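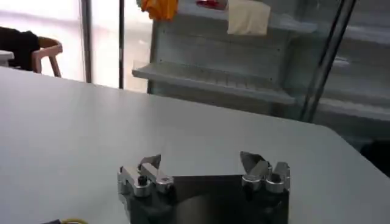 *Fig. 1. The two-finger gripper from the wrist camera, fingers open, nothing held.*

## Session notes: the grip that said it was holding

Welcome back, everyone. I promised last time that we would spend a whole session on one fault, start to finish, and I know a few of you looked doubtful that one fault could fill the time. I hope these notes change your mind a little! They follow what I said at the board, with some extra bits I forgot to say and one correction near the end.

### What happened

The task was as plain as they come. The arm picks up a small plastic block, carries it across the table, sets it down, opens, and goes back for the next one. Thảo Lâm had it running on the Clandoveo arm in February, with the Avuvlow controller, and she had logged 853 cycles without a single complaint from the software. On the next cycle the block slipped out in mid-carry and landed on the table. The arm carried on to the drop point, opened its fingers over nothing, reported a good placement, and went back for more.

Now, a dropped block is a small thing. What bothered all of us was the report. The log said "grip confirmed" from the moment of closing right through to release, and if Thảo hadn't been standing there with her coffee we would have counted that cycle as a success and never thought of it again.

### How the grip check worked

Please keep this order in your head, it matters for the homework:

1. The controller tells the fingers to close.
2. It watches the motor current and waits for it to rise above the threshold.
3. Once the current has risen, it sets the grip flag to true.
4. It clears the flag when the open command is sent.

Read steps 3 and 4 again, slowly. Between them there is no check of any kind. The flag is a memory of something that was true once, and the rest of the program was reading it as if it were true right now. I have written this same mistake myself, more than once, so nobody should feel too smug about spotting it.

There was a second half to the problem. Fingers that close all the way onto each other also push up the motor current, so an empty grip could set the flag just as well as a full one. Rajeshwari Shenoy tested this by running the close command with no block at all, 26 times, and got "grip confirmed" on every one of them. It was a very quiet afternoon after that.

### Why did it slip?

This is where we lost most of a week. My own first guess was the speed of the carry, and I was rather fond of that guess. Zdzisław Kozłowski slowed the arm right down and the block still slipped now and then, so that was the end of it. The fault was mechanical: one fingertip pad had worked slightly loose on its bracket. Under load it turned a tiny amount, the two pads no longer met the block squarely, and it was being held along an edge instead of across a face.

Have a look at Fig. 1 with this in mind. The pads sit at the far ends of the fingers, so even a little play at the mount shows up at the tip, right where the block is. You would be hard pressed to find a loose fastener by looking at a camera view, and I don't want anybody trying. Stop the arm, make it safe, and check the pads by hand.

### What we changed

- The controller now reads finger position along with current. Fully closed means empty, whatever the current says.
- The check repeats all through the carry. If the fingers close further than expected, the arm stops and asks for a person.
- Pad mounts are checked at the start of every session, and the check is written down.

With the new code in place we ran 1,527 cycles. The arm stopped twice for a slipped block, and both times there really was a slipped block.

### The safety part

While the arm is enabled, **do not reach in to pick up a dropped part**. I know how natural it feels. You see the block lying there, your hand is already halfway out, and as far as the program is concerned everything is fine and it's time for the next move. Press stop, confirm that drive power is off, and only then reach in. Same rule for me, and you may shout at me if I forget - Myung-ja has done so, and she was right.

### Correction

In class I said the old code cleared its flag on the stop command too. Ragnvald Hedlund looked it up afterward and it did not. After a stop and restart, the old flag was still true. Please fix this in your notes.

### For next time

Sketch the grip check as a state diagram, first the old version and then the new one. Mark every place where the program believes something it hasn't measured. Half a page is plenty, and pencil is fine. If you get stuck, come by the lab with whatever you have and we'll go over it together.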